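Brotum Processional Lantern Kit: Review

The night walk in Hurnov is held on the first Saturday of October. It starts at the old ferry landing after sunset, goes up through the lower town, stops at the chapel, and comes back down by the river road to the water. People carry paper lanterns on poles. At the landing the candles are put out one at a time, oldest walker first, and then there is soup. It has been done this way since before my grandmother's time, except that the lanterns used to be goatskin and the route used to be longer.

Most families still make their own lantern. Mine stopped when my uncle died, as he was the one who knew how to bend the willow. For a few years I borrowed one. Last year I bought the Brotum kit, and I have now carried it on the walk and once more at a winter procession in the next valley.

What comes in the box

The kit has split willow rods, two wire hoops, a packet of mulberry paper, a bag of wheat paste powder, a tin candle cup, cotton thread, and a two-piece pole. There is a printed sheet of instructions in four languages. The English is fine. Packed, the box weighs 900 grams without the pole, which ships separately in a tube.

You need your own scissors, a bowl, a soft brush, and a tub long enough to soak the rods.

Building it

The instructions say two hours. It took me an afternoon and part of the next morning, and I would plan on that. The rods have to soak overnight first. The sheet mentions this only at step three, after you have already cut the thread and mixed the paste. Read the whole thing before you start.

The frame is the eight-rib onion shape used along the river. The hoops hold it well. Two of my rods split when I bent them. Brotum includes two spares, so I had enough, but with none left over. If you have never worked with willow, buy a few extra.

The paper is good. It stretches when damp and pulls tight as it dries, and I got only one wrinkle, near the bottom hoop. The paste is less good. It goes lumpy unless you add the powder very slowly to cold water. My second batch was ordinary flour paste from the kitchen and it held just as well.

There are no painted designs in the kit. The Hurnov custom is a fish on one side and the family mark on the other, so this suited me. The sheet suggests a star, which belongs to a different feast.

On the walk

The full route is a little under three hours with the stop. The lantern stayed on its pole the whole way. The candle cup has three bent tabs that grip the lower hoop, and this is the best part of the design. My uncle's lanterns had a nail through a block of wood and the candle leaned. The Brotum cup let mine stand straight even on the chapel steps.

Wind was a problem on the river road. The top opening is wide and the flame went out twice. Other people around me lost theirs too, so I do not put all of that on the kit, but the home-built ones with a folded collar at the top did better. I have since added a collar from leftover paper.

The pole is the weak point. The two halves join with a brass sleeve, and the sleeve works loose as you walk. I tightened it at the chapel and again before the landing. At the second procession I used a one-piece ash pole from Wojcik, which sells farm tools and handles, and had no trouble. It costs less than the Brotum pole does as a replacement part.

Compared with the others

Flotside makes a cheaper lantern that comes ready assembled with a plastic skin and a battery light. It is waterproof and a child can carry it. The walk in Hurnov allows only live flame for adults, so it would not do for me, but many towns have no such rule.

Who should buy it

Anyone who wants to take part and has no one to teach them. It makes a lantern that looks right among the others, and two older women asked me whose hands had made it, which I took kindly. If you already know how to bend willow, buy the candle cup by itself and skip the rest.

Good: frame shape, paper, candle cup
Less good: paste, order of the instructions, pole joint
Rating: four out of five for the lantern, two out of five for the pole

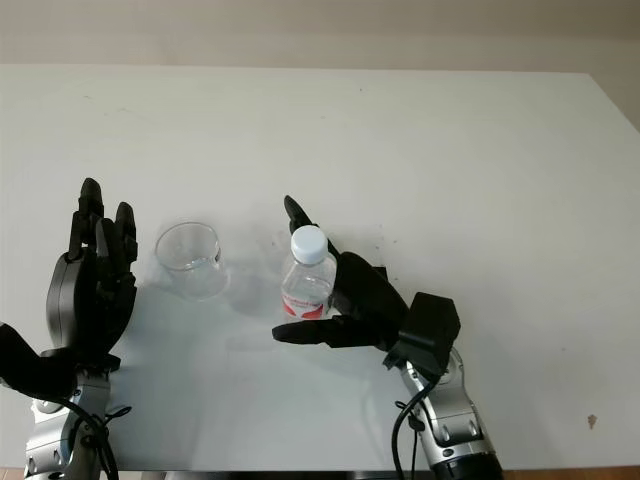 Hurnov, February 12, 2020

Brotum has answered my letter about the sleeve. They are sending a longer one and say it will be in all kits from the spring batch on. I will fit it before the next walk and add a note to this page.

Rasha Aoun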